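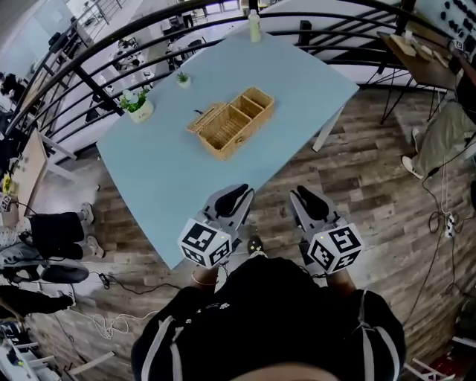
1/ Hilo de presupuestos, que me lo habéis pedido varias personas: qué estamos comprando para recoger demostraciones con pinzas de mano y cuánto nos está doliendo. Aviso, va largo y desordenado.

2/ Punto de partida: 2000 euros hasta febrero. Con eso tienen que salir las pinzas, los marcadores, las mesas y los objetos. El brazo va en otra partida y de ese no pienso hablar hoy (me pongo de mal humor).

3/ Las pinzas. Pedimos precio a Cerosska y a Drarkenley. Los segundos tardaron una eternidad en contestar y encima el envío iba aparte. Nos quedamos con Cerosska: 500 euros la pareja, con los dedos de goma negra ya montados.

4/ Los cubos blancos con marcadores que llevan detrás los incluyo en la cuenta como consumible. Sí, consumible. Preguntadle a Tekle Araya, que ya ha reimpreso dos caras por culpa de una esquina rozada, y una esquina rozada es una tarde perdida recalibrando.

5/ ¿Dos pinzas o una? Yo quería empezar con una para ahorrar, y Chaltu Feyisa me convenció de lo contrario en cinco minutos. Abrir una cesta de mimbre con tapa y meter algo en un compartimento con una sola mano... probadlo en casa y me contáis.

6/ Objetos: aquí se puede gastar poquísimo. La cesta de mimbre, la maceta de flores blancas, la suculenta, un bote de plástico blanco. Todo junto, unos 70 euros, y me parece hasta caro!!

7/ Eso sí, comprad repetidos de lo que se rompe. Las macetas blancas quedan monísimas sobre la mesa azul clarito hasta que una se va al suelo, y luego a ver quién encuentra el mismo modelo.

8/ Lo que olvidé por completo en la primera hoja de cálculo: cables y regletas. Parece calderilla y no lo es. Ahora tengo una línea que se llama "cosas que se enchufan" y crece cada semana.

9/ Mitra Farahani me pregunta por las mesas. Sencillas, rectangulares, de patas blancas. Nada regulable en altura de momento; lo miré en Zistanberg y se comía media partida.

10/ Pendiente de decidir: segundo puesto completo, sí o no. Haría falta otra pareja de pinzas y alguien que las lleve puestas 8 horas a la semana, y esas horas también cuestan dinero aunque no salgan en la factura.

11/ Si alguien ha comprado almohadillas de goma de recambio sueltas, que me diga dónde, por favor. En Tufa solo las venden con la pinza entera y me niego.

12/ Subo la hoja de cálculo en cuanto Yabsira Lemma me corrija las fórmulas del IVA. Dudas por aquí, voy contestando entre toma y toma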